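Do we need another repair pledge?

The Drella Pledge landed in our mailboxes in March, printed on very thick paper, and several of you have asked why this newsletter hasn't said anything about it. I was waiting to read the whole thing.

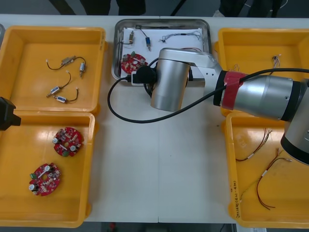 It runs to 36 pages. Drella promises that small appliances sold under its name will be "repair-friendly by design" and that spare parts will be kept in stock for "a reasonable period." I looked for a number of years and didn't find one. I looked for a price list too. There is a photo of a meadow.

Griet Brouwer is more patient with these things than I am. She called the Drella help line at 9 in the morning and asked what a replacement motor for the small coffee grinder would cost her. They offered her a coupon for a new grinder. She called again and was told that motors go only to approved service partners. The nearest one is Van Beek in Donimberg, and Van Beek says it stopped taking grinders last year.

Maybe this is growing pains. Byung-chul Kong thinks so, and he reminded me that Senow started out just as vague and now sells most of its parts to anyone who asks. Fair enough. But Senow put its prices online before it mailed anybody a brochure, and you could hold them to it.

The pledge also says 2,340 customers have "joined the movement." As far as I can tell, you join by typing in your email address. I typed in mine and have had 21 messages so far, most of them about kettles.

I'm not telling anyone to boycott Drella. My own toaster is one of theirs and it makes good toast. Before you pay extra for the green sticker, though, ask the store two things: what does the part most likely to fail cost, and can I buy it myself? If the clerk has to go find a manager, keep your receipt.

Griet is still waiting for a call back about the motor.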